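Papers > Hand-Held Kits > Billano Review > Section 4

4. Using the kit on a kitchen-type task

By this point in the review I'd read the Billano manual twice and was itching to do something with it. So I picked cups. Paper cups are cheap, they dent if you squeeze too hard, and they roll when they're lying down, so they're a nice honest test of a pair of hand-held grippers.

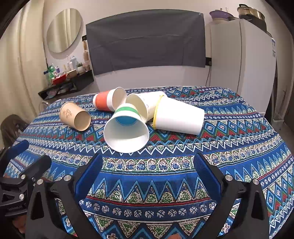

Figure 3. Paper cups lying on their sides, jaws open: (a) first panel, (b) second panel.
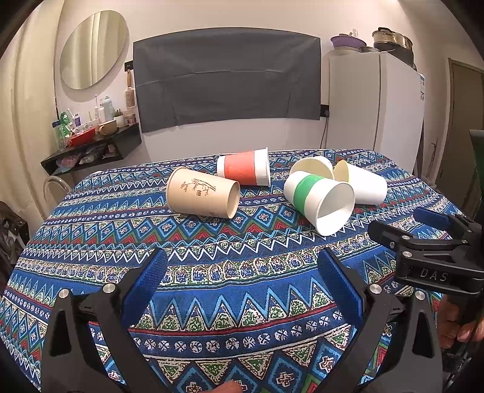

Billano kit review, Sutuvthorpe. Posted by the author, 24 February 2025

Both panels of Figure 3 come from the same setup, and I like them as a pair for what they say about the field of view. In (a) the other gripper pokes in from the left, and in (b) it comes in from the right. Either way you get the cups, the table and a good bit of the wall behind in one go. That's a wide lens! The dark rounded corners bugged me on day one and then I stopped seeing them (our training code masks them anyway).

4.1 What we paid for

The package we reviewed is the two-hand kit plus the Flullmont labeling service, 2000 dollars for the pair of tools and 50 for each month of labeling. You upload with a little program called Wi, you wait, and your clips come back split into reach, grasp, move and release. We ran 31 sessions in January and kept 340 clips out of them. Sessions we threw away were mostly my fault, usually a forgotten sync tap at the start.

4.2 Grip and pads

The blue pads are the best part of the kit. They're textured, they sit at a slant when the jaws are open, and they gave us a decent hold on a cup by the rim or by the wall. Rims were easier. With a cup lying down I found myself going for the rolled edge nearly every time, and the labelers noticed this too and asked whether it was a rule (it wasn't, just habit). If you want variety in your grasps, write it into the instructions before you start.

The kraft cup on the left in both panels was the one I kept fumbling. In (a) its mouth faces the near side of the table, in (b) its rim is over to the left, and those two poses want quite different wrist angles. I'd call that a strength of the kit, since the wrist is your own and you just turn it. My forearm had opinions by the end of a long session, though.

4.3 Busy backgrounds

We kept the patterned tablecloth on purpose. Flullmont's notes ask for a plain surface, and I wanted to know how much that mattered. For the labels, hardly at all. For the pose tracking that Wi does during upload, the zigzags and diamonds seemed to help, probably by giving it plenty of corners to hold on to. I haven't tested that properly, so treat it as a hunch until Section 6.

Comments

gridlock_jo: Did you try the smaller jaws? Ours pinch thin cups something awful.

Author: Only the standard ones, sorry. Go slow on the last bit of the squeeze.

tapewormhole: Is the labeling charge per month or per upload? Wi's page is hazy on it.

Author: We were billed per month.

Related items
Section 3: Unboxing and calibration
Section 5: Labeling turnaround
Section 6: Pose tracking on plain and patterned cloth
Flullmont service notes, January update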